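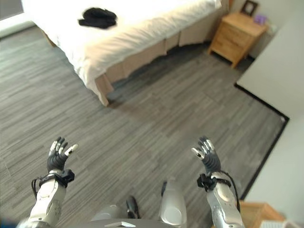 Words and picture: Nhi Nghiêm
Posted 19th March

Teaching by hand at Kirnmont: the bedroom sessions

Kirnmont is our name for the furnished rooms at Plusisthorpe where we teach household tasks by remote control. The operator wears a headset and a pair of gloves. The robot copies the operator's arms and hands, and everything it sees and does is saved as one run. The page opens with the robot's own view, hands up, palms facing away and fingers spread. The bed is ahead of it, with a black garment lying crumpled on the white bedding.

Open hands are the pose we use at the start of a run. The operator holds the gloves up the same way, and the software lines up the two sets of fingers. If a thumb is off, we do it again. Chang-ho Moon has driven most of the bedroom runs and can get through this step in 7 seconds. New operators usually need longer, mainly with the left hand.

The black straps around the wrists each carry a small module, with a cable trailing back along the forearm. Check the straps before every session. A strap that slips during a run can spoil the recording, and the operator will not feel it.

The bedroom task list is short for now: pick up clothing from the bed, fold it, open a nightstand drawer, close it again. Folding takes the most practice. Operators tend to pull too hard at first – there is no sense of touch in the gloves, so they have to judge the cloth by eye.

We have saved 1027 runs in all, 155 of them in the bedroom. Each one is watched by a second person before it goes into the training set, and runs with a dropped item are kept under a separate label.

The next block of sessions is in May. We have room for five new operators, and no experience is needed. Ask for Nhi at the Plusisthorpe front desk.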